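4.2 Sorting push-button parts on the bench

Of all the shop-floor chores we tried, the push-button task is the one we enjoyed most, and the one that taught us most about what a small arm can handle. The Mfaume policy was trained on 2,000 demonstrations gathered at our Larkley bench, with the parts scattered by hand before each run. Buttons, contact blocks and enclosures all come in different shapes, and each one can land upright or on its side, so the arm has to pick a new grasp nearly every time. It did this far better than we had hoped!
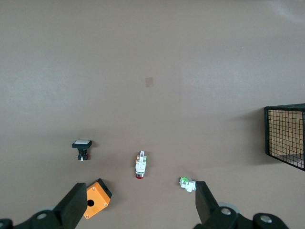
Figure 8. Wrist view of the push-button task, with a white push button lying between the open fingers and an orange enclosure box at lower left.

Can a machine take over this kind of sorting today? It can handle a steady share of it, as long as a person is close by to deal with the parts it drops or leaves behind.

The hardest cases were parts resting against something else, where closing the fingers tends to push the part away before it is held. We ran 50 trials per layout and saw most of our misses there. Upright buttons were much easier. We were also delighted that the same policy, with no retraining, did useful work on the kitchen drawer task in Section 4.3, although spoons remain a problem.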